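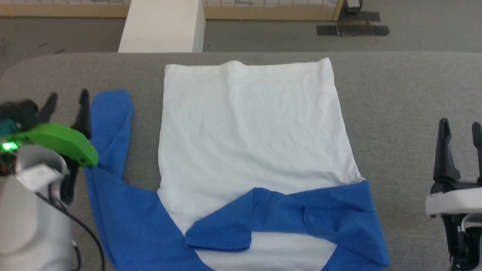
Mending Night, and How to Start One
Speaker notes -- Kurkley Public Library, January 11, 2023

Opening (keep it short, they just had lunch)

Hi everyone, thanks for coming. I run the mending night in Votton and I'm going to talk for half an hour and then we'll sew. Needles are at the back table, please take one before the break so we don't all line up at once.

Ask: who has a shirt at home with a missing button? Wait for hands. Who has had it for over a year? (Always gets a laugh. My own record is 9 years, a green flannel, fixed last April and I wear it constantly now.)

How we started

First night was 3 people and a cookie tin of thread. We met in the back of the Pleso bakery after closing, and the light was terrible. Get good lamps before you get anything else! We moved to the school cafeteria that spring and it changed everything -- long tables, plenty of outlets, a sink.

Last year 266 pieces came through. I keep a notebook, so I can tell you that knees and elbows lead by a mile, then buttons, then zippers. I love the notebook. Pass it around here. Make sure it comes back.

SLIDE: T-shirts

Spend time on this one. People think a T-shirt isn't worth fixing, and I will argue with anybody about that. Knit fabric stretches, so a tight straight stitch pops the first time you pull it over your head. Use a ballpoint needle and a small zigzag, or by hand a loose backstitch. Lay the shirt flat and smooth it with your palms before pinning. Don't tug it.

Tiny holes near the belt line: lightweight fusible knit on the inside, a few stitches across, done in five minutes. Show the sample, front and then back.

SLIDE: Long sleeves

Cuffs fray at the fold. You can turn a cuff -- unpick it, flip it, sew it back on -- and get years more out of the shirt. It looks like magic and it's only a seam. Elbows: patch from the inside while the hole is small, from the outside once it's big. Bright patches are wonderful. Kids ask for them.

SLIDE: Money

We spent $800 setting up, nearly all of it on lamps and two used machines from Kahsay Sewing Center. They also service the machines once a year. You can begin with much less. Thread gets donated faster than you can use it, but test the old spools: if it snaps with a gentle pull, out it goes.

Questions I usually get

Do you charge? No, there's a jar.

Do you fix things for people? We sit next to them while they fix it. First-timers are nervous for ten minutes and then you can't get them to go home.

What about laundry? Please wash it first. Say this twice.

Leather? Not on our machines.

Hands-on part

Everybody gets a square of old jersey with a hole cut in it. Demo the backstitch under the document camera, slowly, then walk around. Left-handed people on the window side so I can show them mirrored.

Sign-up sheet for Votton carpools is by the door.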